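Última atualização: 24 de outubro de 2026
Categoria: Casa e trabalho > Segurança > Listas de verificação

Verificação da mesa de trabalho junto à janela, com os meus comentários

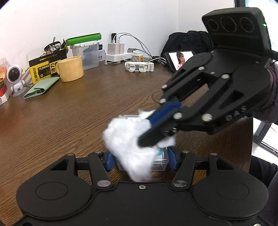 A mesa da janela, com o algodão e a caixinha transparente.

Faço esta ronda de seis em seis semanas nas salas da Raline e desta vez calhou-me a mesa que mais gosto de ver (e a que mais me dá que escrever!). Usei a folha de sempre, a que o Teodoro Magaña montou em janeiro, e fui juntando comentários por baixo de cada ponto, que é a parte que as pessoas leem. As marcas são: OK, A CORRIGIR e VER DEPOIS.

1. Tampo e estabilidade
[OK] Tampo sem farpas nem lascas
[OK] Mesa não abana
[OK] Zona do meio livre para trabalhar
Comentário: passei a mão pela madeira toda, encostei-me, empurrei, e nada. Gosto muito de ver as coisas arrumadas contra a parede, fica um bom espaço ao centro para mexer nas peças pequenas.

2. Eletricidade
[OK] Régua de tomadas inteira, sem marcas de calor
[A CORRIGIR] Cabos fora da zona de trabalho
[VER DEPOIS] Etiqueta de potência da régua
Comentário: o meu ponto de sempre, desculpem lá. A régua branca está bem, com o carregador branco e a outra ficha preta bem metidos. O que me aborrece são os cabos, cinzentos e brancos, a atravessar a mesa. Basta um cotovelo distraído e vai tudo atrás! Pedi duas calhas adesivas da Bista, daquelas de 400 mm, e ficam coladas ao longo da parede. Quanto à etiqueta, não consegui lê-la sem desligar tudo, e havia gente a trabalhar. O limite que pusemos para esta mesa é de 3000 W e quero confirmar na próxima.

3. Pilhas e baterias
[OK] Guardadas na embalagem
[A CORRIGIR] Nada pousado em cima da embalagem
Comentário: a caixa YUMO, a amarela e preta, tinha uns óculos pretos em cima. Perigo não há nenhum, mas os óculos acabam no chão e depois é um drama (já me aconteceu com os meus, dois pares num ano). Pus na lista de compras um estojo rígido. E já agora, confirmem sempre que não ficam pilhas usadas misturadas com as novas.

4. Algodão e outros materiais que ardem
[OK] Algodão longe de fontes de calor
[A CORRIGIR] Caixa fechada quando não está a ser usada
[OK] Pano dobrado
Comentário: o algodão é fofo, leve, e pega fogo num instante, por isso sou chata com isto. Só se tira o bocado de que se precisa e o resto fica na embalagem de 500 g, no armário. A caixinha de plástico transparente, a da etiqueta branca e azul-esverdeada, deve ficar tapada no fim. Deixei "a corrigir" por causa da ronda anterior, em que a encontrei aberta ao final do dia. O pano verde-menta estava dobradinho em frente à caixa das pilhas, e ali pode ficar.

5. Líquidos e vidro
[A CORRIGIR] Canecas longe das tomadas
[VER DEPOIS] Frasco de vidro afastado da borda
Comentário: a caneca amarela é linda e eu também não trabalho sem café, mas caneca e régua na mesma mesa é coisa que não passa na minha folha. Combinámos uma prateleira ao lado da porta. O frasquinho de vidro do lado esquerdo está perto demais da borda, basta chegá-lo para dentro um palmo.

6. Objetos soltos e arrumação
[OK] Caixa de arrumação com pega em bom estado
[OK] Suportes e grampos sem folgas
[VER DEPOIS] Telemóvel em pé
Comentário: a caixa transparente da pega verde pode ficar onde está. O grampo branco articulado também passou. O telemóvel, assim ao alto, precisa de um apoio firme, e a Rundora tem uns baratinhos, vou perguntar. E o astronauta branco fica, claro! Tem ventosa na base, experimentei puxar e não se mexeu nada.

7. Luz e passagem
[OK] Luz natural suficiente
[OK] Janela abre e fecha
[VER DEPOIS] Saco preto
Comentário: com a janela ali ao lado trabalha-se muito bem de dia. O saco preto de tecido está atrás do telemóvel e preferia vê-lo pendurado num gancho, para se chegar às coisas sem andar a desviar nada.

Por fazer: calhas (encomendadas à Bista), prateleira para as canecas, estojo para os óculos, gancho para o saco. A fatura vai para a Alhassan, como das outras vezes. Teodoro, quando as calhas chegarem deixa-as na minha secretária, que eu colo-as.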